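Workshop > Notebooks > Durnholm planner

Notes Runs Configs Parts Archive

September 8, 2022
Posted by Olaniyan

Back on the kitchen scenes today, after a good long break from them, and I must say it was a pleasure to have the new build of Velach start first time. I had set the morning aside for fighting with it and ended up with a whole spare hour and a second pot of tea.

The job, for anyone picking this up cold, is the approach phase. Durnholm plans a lovely path from the home pose to a spot above the counter, and then the last bit of the descent goes wrong whenever there is something tall near the target. The arm slows, thinks, slows again, and gives up with a timeout. I had blamed the collision margins since April and kept fiddling with them, which in hindsight was a lot of fiddling for very little gain.

So I went back to the cluttered counter, where the tomato sits right up against the paper towel roll and the pink soap dispenser stands up in the middle of everybody's business. It is a rotten layout for a planner and I have grown rather fond of it. 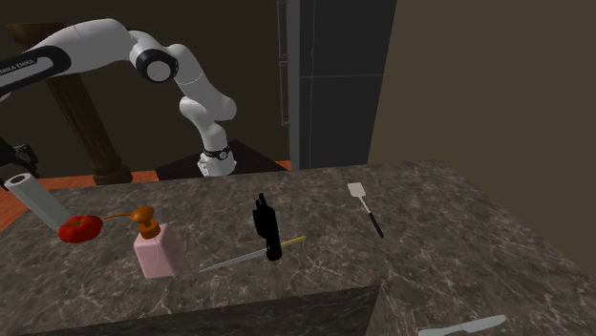 Why does the planner time out when there is plainly a free path down?
The smoother checks every waypoint against the full meshes again after each pass, so on a crowded counter it spends its whole time budget on checking and has none left to finish the path.

I found that by turning on the timing log, which I ought to have done months ago. The first search is quick, well inside 200 ms on every run I looked at. Then the smoother comes in and eats the rest of the 3000 ms we allow it. I have swapped the meshes for simple hulls during smoothing and kept the proper meshes for one last check at the end. With that in place I ran 20 seeds overnight-style, except that it was lunchtime, and four of them still failed. Those four look like a different trouble altogether – the wrist starts near its joint limit and the solver picks the wrong side to turn – so I have put them in their own folder and will be kind to them tomorrow.

One worry. The hull round the dispenser fills in the space under its nozzle, so we can never plan a grasp that reaches in there. Fine for now, but the Flistwood tasks may well want it, and I would like whoever looks after those to shout before I merge. Splitting the dispenser into two hulls might do the trick.

Margins are back to their old values, by the way. If your runs behave oddly after pulling, clear the cached scene first, as it holds on to the old numbers and will have you chasing your tail all afternoon.

Still to do: seed the wrist from both sides, rerun the failures, and write the hull switch up in the config notes.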